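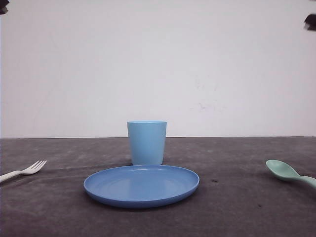 Can plastic tableware go through the dishwasher with everything else? Most of it can, on the top rack and at a moderate temperature, but check the underside of each piece first and don't take the word of the packet it came in.

4. Everyday plastic plates, cups and cutlery

This section covers the plain plastic set kept for the small dining room at Drurberg: plates, handleless cups, forks and spoons. The supplier's leaflet calls the set "unbreakable for life". We have thrown away enough split cups to doubt it. Treat the pieces as hard-wearing and leave it at that.

4.1 Before first use

1. Take every piece out of its bag and peel off any labels. If the glue stays behind, rub it with a little cooking oil, then wash the oil off.

2. Wash everything by hand in warm water with ordinary washing-up liquid. The leaflet says a rinse will do. It may, but a new plate that smells of the factory has not been rinsed enough.

3. Run a thumb along the rims of the cups and over the tines of the forks. Put aside anything with a sharp seam.

4. Dry with a clean cloth and leave the cups upside down on a rack overnight.

Note: Colours vary between batches. A blue plate and a blue cup ordered together may well arrive as two different blues. The supplier does not count this as a fault, and sending them back is a waste of postage (Maribeth Padilla has tried).

4.2 Laying a place

1. Wipe the table and let it dry. Plastic plates slide on a damp surface.

2. Put the plate down first, flat and close to the diner.

3. Stand the cup directly behind the plate, almost touching the far rim. Etiquette books want it over to the right. With small children the right-hand side is where elbows go, so we put it behind.

4. Lay the fork to the left and the spoon to the right. Leave a good gap on either side of the plate so that little hands can pick things up without tipping it.

5. Fill the cup only after the diner has sat down, and no more than two-thirds full. These cups are narrower at the base than at the rim and weigh next to nothing.

Caution: Do not pour boiling drinks or soup into the cups. There is no handle to hold, and thin plastic lets the heat straight through.

Caution: Do not use any piece in the microwave, whatever the leaflet says about "gentle reheating". We asked what gentle meant and did not get an answer.

4.3 Washing up

1. Scrape off food straight after the meal. Tomato and turmeric stain within minutes.

2. Load plates and cups on the top rack, with cups facing down. Forks and spoons go in the basket, heads up.

3. Choose a programme of 44 degrees or the nearest your machine offers. Hotter washes are said to be harmless. Ours warped the plates.

4. Leave the door ajar for 20 minutes at the end, then shake the water off the cup bases.

Note: Stain-removing tablets are sold for plastic. Ramil Aquino tested 2 kinds in January and could not tell the treated plates from the others. Bicarbonate of soda and a soft cloth did slightly better - and only slightly.

4.4 When to throw a piece away

Replace a cup once the rim is cracked, and a fork as soon as a tine bends or whitens at the root. Deep knife marks on a plate are harder to judge. If the marks still look dirty after washing, let it go. Spare pieces are on the shelf marked 156, and Dindo Quiambao orders more when the shelf is low.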